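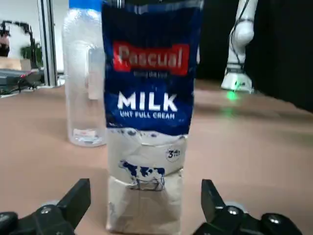
24 August 2019

I went six years without buying long-life milk. I grew up on it, decided at some point that it tasted of cardboard, and moved on to the fresh sort like everyone else in the building. Then in June the fridge at the flat in Priturlow started freezing anything on the top shelf, and I was pouring away half a bottle at a time. The repair man came twice. The second time he told me to turn the dial down, so I did, and then everything went off by Wednesday instead.

So it was back to UHT. The small shop on the corner, Mudaliar, keeps it on the bottom shelf next to the bottled water. I buy the full cream one. I have tried the half-fat kind and it makes tea look like washing-up water. A carton lives in the cupboard, another goes on the table, and the bad fridge only has to look after the open one for a day or two.

Breakfast has changed a bit because of this. I used to have cereal standing up. Now I lay things out and sit down, mostly because the tray makes it easy. I bought it from Gestosik when they were closing the branch by the station. It has rounded corners and a low rim, so a cup can slide about without going over the side, and it wipes clean. I had wanted the bigger one but it wouldn't have fitted in the sink.

On the tray goes a plate and a cup. The usual is a sandwich cut into triangles. My filling at the moment is cheese and a thin layer of pickle, with the crusts left on. If there's something crunchy in the cupboard I put that beside it. Eggs are for the days when I have time.

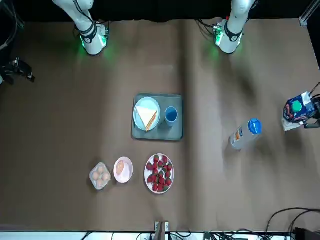 Sandwich on the blue plate, cup to the right, and the eggs waiting their turn.

I do eggs the dull way. Water to the boil, eggs in with a spoon, eight minutes, then cold water until I can hold them. I tried the method Emiliano Iglesias swears by, where you start them cold and switch off the heat when it bubbles, and I got one good egg and one that ran all over the toast. He says my pan is too thin. That may be true — it came free with a set of knives.

Brown paper on the table is a habit from my mother's house. It comes off a roll, two widths side by side, and when it gets stained you throw it out and put down some more. A tablecloth looks nicer but then you have to wash it and, worse, iron it. The roll I have now is an Ero one and it creases more than the last lot did.

Back to the milk. In coffee I can't tell the difference any more. In tea I can, slightly, and I've stopped minding. On its own and cold it still has that cooked taste, which my sister likes and I don't. It makes a very good rice pudding. It also makes a decent white sauce, and pancakes come out the same as ever.

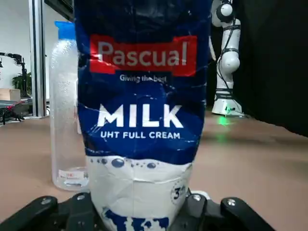
The full cream one, a bit creased, with the water behind it.

Dented cartons are fine as long as they aren't leaking or swollen. I check the corners and the seam at the bottom before I pay, and the date, though the date is usually months off.

A new fridge is on the list for after the summer. I'll probably carry on buying the cartons anyway. Next week I want to try making yoghurt with it, if I can find the thermometer.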